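Shared Laundry Rooms Deserve a Place in New Housing

The Meireles district will gain 183 apartments under the plan now before the city. Every one of them is to have its own washer hookup, and the common laundry room has been dropped from the drawings. We believe this is a mistake.

A private machine stands idle for most of the week. It takes up floor space that tenants pay for every month, and when it fails, the household bears the cost alone.
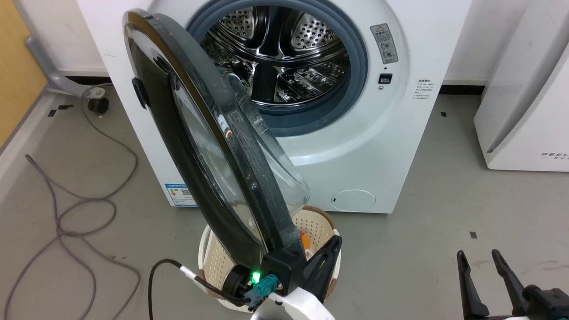

What the City Should Require

Any building with more than 40 units should provide a shared laundry on the ground floor, open until 10 p.m. The older Nenen Court has kept such a room through 2 changes of ownership, and its tenants have asked that it stay. The council should restore the room to the Meireles plan before the April vote.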